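The Space Between the Buildings

Curidville is reconsidering what its public squares are for, and who decides
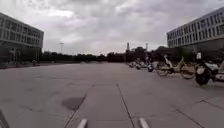 Public squares are among the oldest pieces of civic property, and among the least often discussed. A road is resurfaced on a schedule and a library is judged by its hours and its shelves, but a square may go a generation without anyone in authority asking whether it does its job. In Curidville the question has now been asked. The city's planning office began a review of its paved open spaces last November, and its first findings describe a type familiar to residents of many cities: a broad, level expanse of concrete between multi-story buildings, with a row of trees at the far end and a great deal of sky. Under heavy cloud such a place can appear larger than it is, and the pedestrian who has to cross it is likely to look for another way around.

The review is directed by Busisiwe Ndlovu, who came to the planning office from a background in transportation. Her interest in squares began with walking routes. When her staff traced the paths that people took between the bus station and the courthouse, they found that many went along side streets to avoid Jindmont Square, although the square offered the shorter way.

"We had treated the square as a finished thing," she said. "It was on the map, it was paved, and it drained. Those were the tests we had, and it passed them."

Jindmont Square measures 235 feet on its longer side. It was laid out to serve the county offices, at a time when planners expected large crowds at public ceremonies and wished to keep the ground clear for them. The ceremonies were few. The original drawings, which are kept in the county archive, show a fountain, a raised platform for speakers and seating for 400. The fountain was removed from the plan before construction to save money, and the seating was to be brought out of storage as needed. Archive correspondence suggests that the chairs were lent to a school and did not come back.

The history is of more than local interest. Many squares of the period were designed for the exceptional day. An ordinary morning places different demands on a public space. People want somewhere to sit for the length of a sandwich, some protection from wind, and a reason to believe that they are permitted to stay. Hưng Mạc, a landscape architect who has advised the review, argues that the last of these is the most neglected. A visitor who sees no bench, no table and no other visitor will conclude that the space belongs to the building next to it.

Mr. Mạc's earlier work was in Plemstead, a smaller city that rebuilt its market square over a period of years. The Plemstead project is often cited for its planting, but he regards its treatment of edges as the more useful lesson. The city asked the owners of adjoining buildings to open ground-floor rooms to the square, and offered reduced fees for those that did. A tailor, a bakery and a tax preparer took space along the north side. The middle of the square was left almost as it had been. Use of the square rose all the same, chiefly within a few steps of the walls.

Curidville has adopted part of this approach. Under a trial arrangement, 2 of the ground-floor units facing Jindmont Square have been let at a reduced rent. One is occupied by a bicycle repair shop. The other is a lunch counter run by Lụa Phùng, who had previously sold food from a cart near the station. Her lease requires her to set out chairs in suitable weather and to allow any member of the public to use them, whether or not that person has bought anything.

Ms. Phùng had doubts about the condition when she signed. She now considers it a fair one, although she notes that the chairs must be carried in each evening and that the city has yet to provide the storage it promised. Her busiest period ends at 2 p.m., after which the tables are used by students and by retired men who play cards. The wind remains a difficulty. Paper menus were abandoned in the first week in favor of a painted board.

Wind has proved the most technical part of the review. Tall, flat walls facing open ground can push moving air down to the pavement, and long gaps between buildings draw it through. Quang Giáp, the engineer responsible for this section of the report, recommends screens and low hedges at the corners, where the gusts are strongest. He advises against placing a single large structure at the center of the square, an idea that had attracted some support on the city council. In his judgment it would move the discomfort from one place to another at considerable expense.

There has also been resistance to doing anything at all. Several residents wrote to the planning office in defense of emptiness. Children learn to ride bicycles in Jindmont Square because nothing stands in the way. A tai chi group has met there in the early morning for years and asked that the open ground be kept. The planning office received 34 letters in all, and Ms. Ndlovu has acknowledged that the strongest of them changed the draft. The current proposal leaves the eastern half of the square clear and confines new seating to the western side and the walls.

Uyên Doãn, who teaches urban history at the Thái Institute, welcomes the revision. In her view, cities have tended to correct one generation's squares with the next generation's furniture, and to find that the furniture ages faster than the paving. She points to the planters, bollards and information kiosks that were added to many downtown spaces and later taken away. Her advice to the planning office was to begin with movable chairs, observe where people put them, and delay permanent construction for a full year.

The advice has been accepted, with one exception. Replacement of the drainage channels cannot wait, and work on them will begin before winter. The contractor has been instructed to keep a walking route open throughout – a small matter in the specification, but one that occupied the better part of a meeting. The route will run diagonally from the station side to the courthouse steps, along the line that pedestrians would take if they crossed the square at all.

Two other squares remain to be studied. The first, behind the former post office, is used mainly for parking. The second has no official name, and the planning office is seeking older residents who may recall what it was called.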